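Follholm Residents' Association
Minutes, February meeting, 7 p.m.

Present: Mahlet Wolde (chair), Tae-yang Bae, Rosemarie Wendt (notes)

1. Heating fund. The balance is 2,811. We will pay the boiler repair from it.
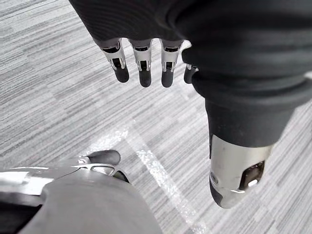
Will the monthly fee go up? It stays at 35 until the new contract is signed.

2. Summer party. Nearly 80 people came last year – Tae-yang will ask for the big yard again.
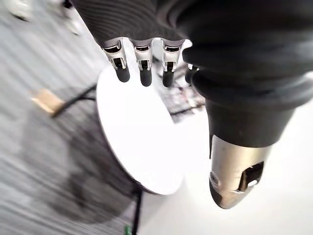
Metal fingers over a white disc.

3. Bicycle room. The new lock was agreed. Mahlet orders three more keys.

Closed at 8:15 p.m.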